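How to prepare your assembly team for a gripper cell

Last update: 01/10/2026

At Macedo we assemble small clamp blocks for door hardware. Until last February all of the work was done by hand at long tables. Now one part of it, picking the block and turning it to the right position, is done by a robot cell which we bought from Vurkero. I write down the steps we followed, so that other small workshops can use them.

Step 1. Write down the manual work first

Before you call any supplier, sit with the people who do the job and write each movement. We had 19 movements on our list. The operators corrected it twice, and they were right both times. For example, they always feel the nut with the thumb before they put the block down. It was not in any work instruction.

Step 2. Decide what stays with people

We kept the final tightening and the inspection by hand. The robot took only the picking and turning, which gave most of the wrist pain. Tell the team this decision early and put it on paper. In our case the rumors started the same day when the supplier came to measure.

Step 3. Try the grasp in simulation

Do this before the cell arrives. Place the part at different angles, not only straight, because on a real table it never lies straight. Let the operators watch and comment.

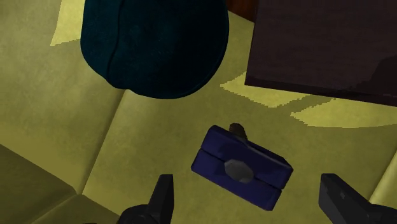 Simulation view: block with hex nut lying diagonally, gripper fingers open.

Look at three things in each trial: from which side the fingers come, if they have room to open fully, and if they will touch the nut. When an operator says "I would not take it from there", stop and change the approach. We ran 788 trials in this way, in short sessions of 30 minutes. Longer sessions made everybody tired and the comments became poor.

Step 4. Change the job descriptions

The person at the cell is now loading trays, clearing wrong picks and writing the error log. This is different work and it needs training – we used the basic course from Lerker and added our own practice day. Please check also the pay grade. We forgot this, and we had to correct it later with an apology.

Step 5. Plan the first weeks slowly

Keep one manual table ready next to the cell. Rotate people, so that each one knows both jobs. Our customer Lumon accepted a smaller first order of 1155 pieces, and this gave us time to learn.

Step 6. Ask again after one month

Use the same list from Step 1 and ask what became better and what became worse. Our team had less pain in the hands but more waiting, and the waiting was boring for them. We moved the label printing to the same place – it helped a little.

Next page: Error log template for the cell operator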